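I'd been in Ziltcombe nearly 8 months before I went into the launderette, and I only went because my machine had died with a full load in it and I had a funeral the next morning. My great-aunt's. I'd met her twice. I still wanted clean socks for it.

The launderette is called Saxena's, although the woman who runs it isn't Saxena and gets a bit short if you assume she is. She was sitting by the window with a flask and a paperback that had lost its cover, and when I came in with my two dripping bin bags she looked at the floor, then at me, then at the floor again.

"Mop's behind the door," she said.

So that was how we met. I mopped. She read. I put everything in number 11, the big one at the end, and sat down on the bench to wait. I'd forgotten to bring anything to do, and my phone was on four per cent, so I sat and looked at the noticeboard. It had a card for guitar lessons, a card for someone's lost tortoise (answers to nothing, the card said, but likes strawberries) and a bus timetable for a route they stopped running before I moved there.

"The Lenberg bus," I said, out loud, because I'm like that. "I'm going to Lenberg tomorrow. I didn't know there used to be a bus."

"There's still a bus."

"The website says there isn't."

"Well, the website's never stood at the stop, has it?" she said, and turned a page.

Now, I had it all planned. Train to the junction, wait an hour, another train, taxi up the hill, and I'd have to be out of the house by six. If there was a bus I could lie in until eight like a normal mourner. I asked her what time it went and she said ten past nine. I asked who ran it, if the company had gone bust, and she gave me a look over the top of the book as though I'd asked who ran the rain. 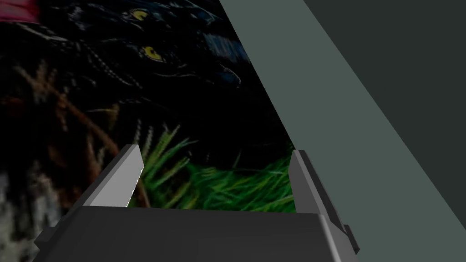 Page 19

I went for the bus. Of course I did. I stood at the bottom of the high street in my one black coat and my very clean socks -- still slightly damp at the toes, if you want the whole truth -- and at ten past nine there was no bus, and at quarter past there was no bus, and I started working out how to explain to my mother that I'd missed a funeral on the word of a woman with a flask.

At twenty past it came round the corner by the butcher's. It was green and cream and very clean, with RINDETTI painted down the side in curly letters, like an ice cream van that had come into money. The driver didn't want my fare. He pointed at the honesty box, which was a biscuit tin with a slot cut in the lid, and I put in all the change I had, and he said that would do nicely for a single.

There were other people on it. I don't know why that surprised me. A man with a cello, two girls sharing a bag of crisps, and right at the back an old lady in a yellow hat with her shopping on her knees. She patted the seat next to her so firmly that I went and sat in it.

We talked the whole way. She wanted to know about my job and whether the flat was warm enough, and if I'd got over that boy with the teeth (I had, and I couldn't remember mentioning him). She gave me a humbug. She said people fuss too much about funerals and that the sandwiches were generally the best part, but to steer clear of the egg.

I got off by the church at ten to 12. She stayed on. I waved from the pavement and she waved her whole hat at me, and off they went up the hill, where I'm fairly sure the road stops at a field.

My mother was at the church gate, cross already, asking how on earth I'd got there so early. I said I'd come on the bus. She said there wasn't a bus. Then she handed me the order of service and there on the front, in a photo from some wedding or other, was the yellow hat.

I didn't say anything. What would you say? I sat through the hymns with a humbug wrapper folded up very small in my glove, and afterwards I had the cheese.

My new washing machine came the week after, and it's fine, it's quiet, it plays a little tune when it's done. I still take the sheets down to Saxena's. Last time I asked her -- very casually, with my back to her, loading the drum -- whether the bus ever did the return trip.

"You only paid for a single," she said, and asked me to shut the door, as I was letting the heat out.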